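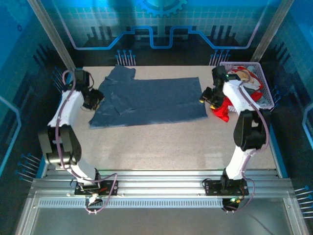
Forstead two-arm textile cell, garment on the table.

Forstead Textile Cell: Setup and Care

Supplied by Waltivari
Page revised 19 Sep 2026

The Forstead is an enclosed bench cell for folding and sorting garments. Both arms bolt to black base plates on a shared aluminum rail at the near edge of the table. The instructions on this page apply to the standard rail. For the extended rail, ask for the separate sheet.

Mounting the arms

Slide each base plate onto the rail with the bolts finger tight. Set the plate spacing with the bar supplied, then tighten the bolts in a cross pattern. Check the spacing again after tightening. If it has moved, loosen both plates and start over.

Do not level the arms with washers under the plates. Level the table at its feet.

Power the left arm first. Wait for the status light at the wrist before powering the right arm. A light that stays off usually means the connector at the base is not fully seated.

Cable routing

The arm cable runs outside the links, from the base past the elbow to the gripper. Leave enough slack at the elbow for full extension, with the arm reaching to the far corner of the table. Slack that hangs below the rail should be clipped back. Move each arm by hand through its whole range with the power off and watch the cable at the elbow and wrist.

Replace the cable at 500 operating hours, or sooner if the jacket is flattened or split. Order part 956 (one per arm).

Gripper fingers

The fingers are a wear part and are sold in pairs. Fit both at the same time, even when only one is marked. Pads are sold separately. 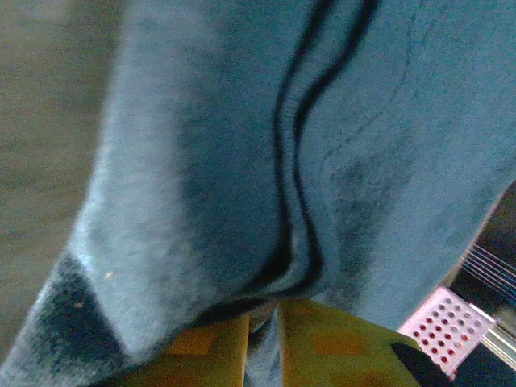

Merja Kettunen wrote in to say that fleece and terry cloth load the pads with fiber much faster than shirting does, and that on her cell the grip became unreliable well before the cleaning interval printed in the manual. She now wipes the pads at every change of material.

The manual has been changed to match. Current intervals are:

Woven cotton: wipe pads every 38 hours
Fleece, terry and other pile fabrics: wipe pads every 15 hours and at each change of material

Use a lint-free cloth, slightly damp, with no solvent. Let the pads dry before closing the gripper. Lint in the finger joint should be lifted out with the plastic pick. Compressed air pushes it further in.

After cleaning, run the open and close routine from the service menu. If the fingers do not meet evenly, repeat the zero procedure for that gripper only. The arm does not need to be zeroed again.

Table and walls

Sweep lint off the table toward the front and clear the perforated strip below the rail. The printed wall panels can be wiped with plain water. If a garment basket is kept inside the enclosure, enter its position in the cell layout before running at full speed.

Returns and repair

Grippers are repaired at the Kallio workshop. Remove the fingers before packing and send the gripper with its cable attached. Include the cell's serial number and a printout of the service log. Mark the parcel for Onni Valtonen. Arms are not accepted by mail and must be booked in for a site visit.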